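Rerkden Nagano Key Cabinet for Letting and Estate Agents

Home > Office equipment > Key storage > Nagano

The Nagano is a lockable key cabinet for offices that hold keys to other people's houses and flats. It has 57 numbered hooks, a keypad on the door and a built-in record of who took which set and when it came back. Most of the cabinets we supply go to letting agents, with the rest split between estate agents and block managers.

Price: £1,558 plus VAT, including delivery to mainland addresses. Fitting is extra if you want us to do it.

How it works

Each member of staff has a PIN. Enter it, then enter the hook number, and the door unlocks. The tag on that hook has to be lifted off before the door is shut again, or the cabinet beeps and the record shows the visit as "opened, nothing taken". To return a set, enter your PIN and hang the tag back on its own hook. If you hang it on the wrong one the light beside the hook stays red and the door will not lock until you move it.

The hooks are numbered and carry no addresses. We strongly advise against writing an address on a tag. Keep the list that matches hook numbers to properties on your office system, or on paper in a different room from the cabinet.

The record holds the last 4,000 movements. After that it writes over the oldest ones. You can copy it to a memory stick at any time from the menu, and it opens in any ordinary spreadsheet program. A busy branch should copy it once a month.

Permissions

There are two kinds of user. Managers can see the record, add and remove PINs, and lock individual hooks. Staff can take and return keys only. You can also set up a contractor PIN which opens one hook and stops working after the first return. Several branches use this for gas engineers and inventory clerks, who otherwise need somebody to leave their desk and hand over the keys.

Hooks can be held back as well. If a tenant is moving in at noon and you do not want the keys going out on a viewing beforehand, a manager can lock that hook until a set time.

Overdue keys

Set a return time when you take the keys, or leave it at the default, which is close of business. When a set is late the hook number flashes on the front panel. Email reminders are available if the cabinet is connected to your network. It works without a network connection too — you just lose the emails.

Fixing and position

The cabinet must go on a solid wall. Four bolts are supplied for brick and block. Plasterboard on its own is not suitable, even with heavy fixings, and we will not fit one there. If your office has only stud walls, ask us for the floor stand.

Keep it out of view of the shop window and away from the public side of the counter. It needs a normal socket within two metres of the left-hand side. The battery takes over in a power cut and lasts about 11 hours. Once it runs out, the door stays locked and you will need the override key, so do not keep the override key in the cabinet.

Leave enough room on the right for the door to open fully. People forget this one, particularly in narrow back offices, and then find the bottom row of hooks is hard to reach.

What's in the box

Cabinet
57 tags with steel rings
Four wall bolts and drilling template
Power lead
Two override keys
Quick start card
Manual (English and Welsh)

Extra tags come in packs and are listed on the accessories page. Lost tags can be replaced one at a time, and a manager can cancel the old one from the menu.

From our customers

"We used to have a biscuit tin and a signing-out book. The book was fine when people signed it. Our last missing set cost us a new front door lock and a communal door fob, and the landlord was not pleased. We have had the cabinet since May and have not had to ring round the team for keys." — Delyth Lougher, lettings manager, Fadovbridge

"Setting up took a morning, mainly because our key list was out of date. The cabinet part was quick. I would like the screen to be brighter." — Alun Dafis, block manager

Linking to your property software

The Nagano can send its record to Flirkeo, our property list program, so that each movement appears against the right address. You need Flirkeo version 2 or later and a network connection. There is no charge for the link if you already pay for Flirkeo. Other programs can read the spreadsheet file, but it has to be loaded by hand.

If you have more than one branch, each cabinet keeps its own record and Flirkeo puts them together. Keys that live in one branch and are returned to another will show as overdue until someone takes them back. There is no way round this at present.

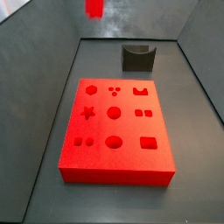 Security and insurance

Some insurers ask for keys to be kept in a locked cabinet out of hours, and some ask for a particular grade. Check your policy before ordering. We can send a data sheet for your broker, but we cannot tell you whether your own insurer will accept the cabinet. The Nagano is meant for keys only. It is not a safe and should not be used for cash, deposits or passports left for right to rent checks.

Change the manager PIN on the day of fitting. When someone leaves the company, remove their PIN the same day. Their past movements stay in the record under their name.

Care

Wipe the keypad with a dry cloth. Spray cleaners get behind the buttons. The battery should be changed every three years, and the panel shows a warning when it is getting weak. Do not oil the lock.

Guarantee

Two years on parts and labour, one year on the battery. Tags are not covered. Keep your order number, as we ask for it before sending out an override key.

Ordering

Order by phone or through the form on the contact page. Gwawr Trevor deals with new orders and Delia Costache with fitting dates. For faults, or if you are locked out, ask for Angharad Hughes on the support line. Please have the serial number ready. It is on a label inside the door, and also on the back page of the manual for times when the door is the problem.

Allow two weeks for delivery. The floor stand takes longer.

Price and specification last checked October 17, 2016.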